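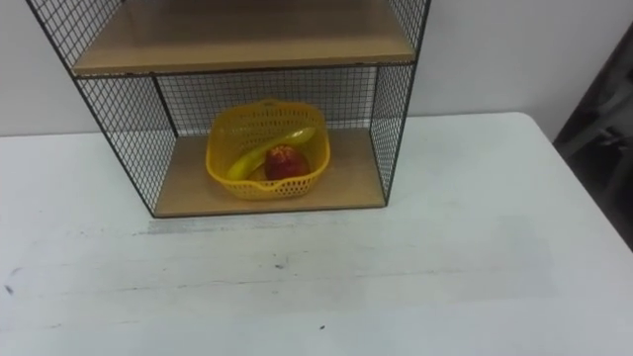
Why do prices go up?

When most prices rise over time, it is called inflation. One price going up is not inflation. Many prices must rise together.

To measure it, a government office makes a list of things people buy, such as bread, bus fares and shoes. The list is called a basket. The office adds up the cost and does the same a year later.

Suppose the basket in the town of Kavdale costs 1000 coins in June. Next June it costs 1030 coins. Inflation is 3 per cent.
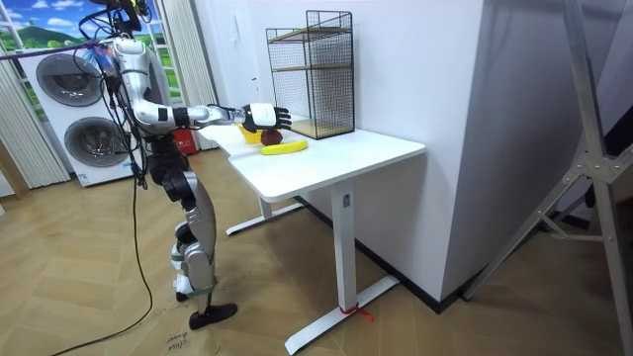
If wages rise by only 2 per cent in that year, families can buy slightly less than before. Some may ask the government to cut a tax, for example the tax on fuel. Fuel matters because lorries use it to bring food to shops.

Words to know
Wages: money paid for work.
Tax: money people pay to the government.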